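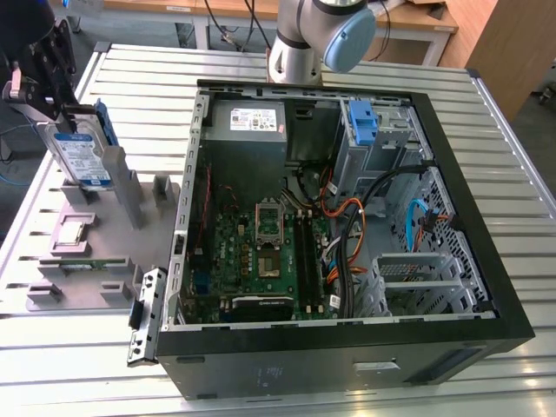 Desktop tower with its side panel removed; hard disk drive, processor and memory module in the tray to the left.

Inside the Desktop Computer -- Gallery
Ravville Technical Collections, Computing Section
Page updated Dec 13, 2018

The gallery accompanies the hardware display in the Czerwiński Room. It is intended for visitors, school parties and evening students who wish to see how the parts of an ordinary office computer fit together. The display was prepared by Liliana Valentini and Decha Saithong and opened to the public in June.

The tower lies on its side so that the interior can be studied from above. The power supply is at the upper left of the case, with the green motherboard below it. The socket near the centre of the board is empty, and the metal bracket and lever that hold a processor in place can be seen clearly.

Two black memory slots stand to the right of the socket. The black heatsink near the bottom edge of the board is a separate item and should not be confused with the processor cooler, a much larger part described in the printed guide.

The drive cage is grey metal with a blue plastic latch. Students are asked to note the matching blue rail on the side of the hard disk drive -- rails of this type allow a drive to be fitted without screws.

Cables run between the cage and the board. The light blue one is a SATA cable, which carries data; the orange wires are power wires.

The tray has shaped places for individual components. The square processor has its own recess, with the memory module in a horizontal slot below it. Processors should be held by the edges only.

Visiting and further information

The Czerwiński Room is on the first floor and is reached by the main staircase or the lift. Groups of more than 11 should book in advance with Manuela Testa at the education desk. The printed guide, compiled by Rui Loureiro, is available on request under reference 534 and may be consulted in the reading room. Requests to reproduce material from the gallery should be made in writing to Kasun Cassim, Collections Office.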